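Carpete Breseck para quartos: a minha opinião depois de dezasseis semanas

Escrevo esta avaliação porque, quando procurava um carpete para os dois quartos que alugamos, encontrei muitas opiniões escritas na primeira semana e quase nenhuma escrita depois. O português não é a minha língua materna, peço desculpa por alguma frase torta. Uso "carpete" no masculino porque foi assim que o vendedor me ensinou; a minha vizinha diz "alcatifa" e provavelmente tem razão.

O que comprei

O modelo chama-se Breseck Liso, na cor areia. Vende-se em rolo, com quatro metros de largura. O pelo é cortado, curto, de polipropileno, com uma base de feltro já colada. Na loja havia também uma versão em lã, muito bonita ao toque, mas o preço era mais do dobro e para quartos de hóspedes não me pareceu razoável. Comprei em fevereiro e paguei 248 euros pelo carpete do quarto pequeno, com o corte incluído. A entrega foi à parte.

Antes de decidir pedi amostras a duas marcas, esta e a Gurevberg. A amostra da Gurevberg era mais macia, mas depois de duas semanas debaixo do pé de uma cadeira ficou com uma marca que nunca desapareceu. A da Breseck também ficou marcada, e a marca saiu com um pouco de vapor e uma escova. Foi este teste que decidiu a compra. Aconselho a fazer o mesmo a quem puder esperar.

A colocação

O senhor Mojtaba Shojaei, que colocou o carpete, trabalhou uma manhã e metade da tarde. Tirou primeiro os rodapés, o que eu não esperava, e recomendou fita dupla nas bordas em vez de cola em toda a superfície. Assim pode-se levantar uma parte se houver um problema de humidade. Uma coisa importante: o rolo deve ficar aberto no quarto pelo menos uma noite antes do corte. O nosso ficou só algumas horas e por isso tivemos uma pequena onda perto da porta. O senhor Shojaei voltou para a esticar e não cobrou a visita.

O cheiro dos primeiros dias era forte. Deixámos as janelas abertas e ao fim de nove dias já não se sentia. Quem tem o nariz sensível deve contar com isso e não receber hóspedes nessa semana.

A cor

No catálogo, a areia parece quase cinzenta. No chão é bege, e com a luz da tarde fica um bege mais quente. Para mim é uma boa cor, mas convém saber que a amostra pequena engana. Numa superfície grande, a cor parece sempre mais clara. A minha colega Sadia Swati comprou a mesma cor para um corredor e arrependeu-se, porque num corredor se vê tudo. Num quarto, onde se anda menos e muitas vezes sem sapatos, funciona bem.

A limpeza

Aspiro duas vezes por semana, sem escova rotativa. A escova rotativa levanta o pelo e deixa riscas, que não são um defeito mas ficam feias até alguém passar por cima. Saem alguns fios no primeiro mês, depois muito poucos.

Sobre as manchas posso dizer o seguinte. O café saiu com água morna e detergente da loiça, aplicado com um pano branco, sem esfregar. O vinho tinto saiu quase todo; ficou uma sombra que só eu vejo, porque sei onde está. A base de maquilhagem foi o pior caso. Tentei o detergente, depois o produto Siddiqui para tecidos, que custa caro, e só com a segunda aplicação é que a mancha desapareceu. O fabricante diz que se pode usar lixívia diluída nesta fibra. Não tive coragem.

Também a areia verdadeira, a da praia, é um problema. Entra até à base e o aspirador não a tira à primeira. Coloquei um tapete de entrada Nellwood do lado de fora da porta e desde então melhorou muito.

Ruído e conforto

Nesta parte estou muito contente. O quarto de baixo é do Tuấn Quan, que trabalha de noite e dorme de manhã, e ele disse-me que deixou de ouvir as malas com rodas. De pés descalços o carpete é agradável, mas não é luxuoso. Ao lado da cama nota-se que o feltro é fino. Se comprasse outra vez, punha uma segunda camada por baixo, apesar do custo.

O que não me agrada

As bordas cortadas desfiam se não ficarem bem escondidas pelo rodapé. Os pés dos móveis pesados deixam marcas, e o vapor precisa de paciência. A garantia cobre o desgaste do pelo, mas não a descolagem do feltro, e isto está escrito em letra muito pequena. Escrevi à marca com uma pergunta sobre este ponto e recebi a resposta só passadas três semanas, educada mas pouco clara.

Para quem serve

Para quartos com uso normal, recomendo. Para salas com crianças pequenas ou para escritórios com cadeiras de rodízios, procuraria um carpete em placas, que permite trocar só a parte estragada. Dou quatro estrelas em cinco.
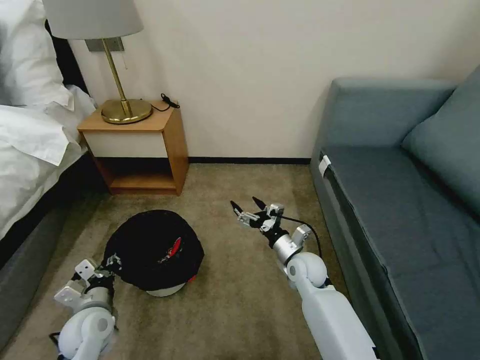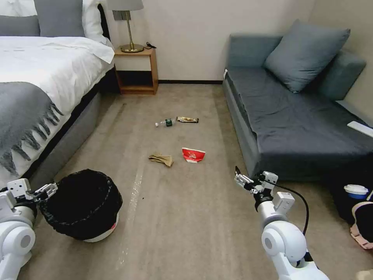
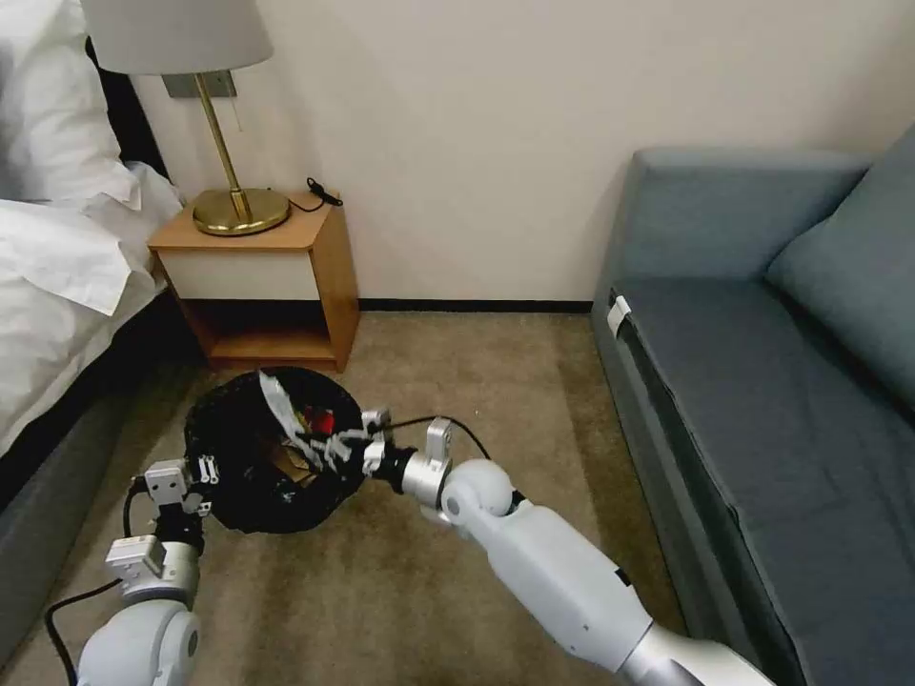
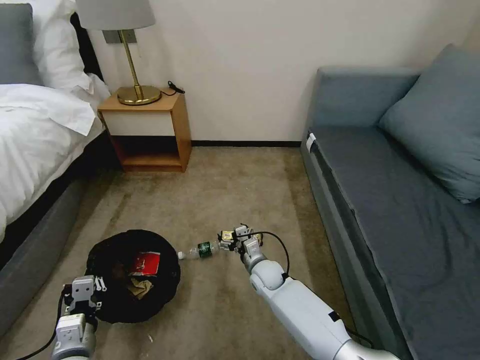
Carpete bege num quarto. Na segunda e na quarta fotografia vê-se a faixa entre a cama e o sofá.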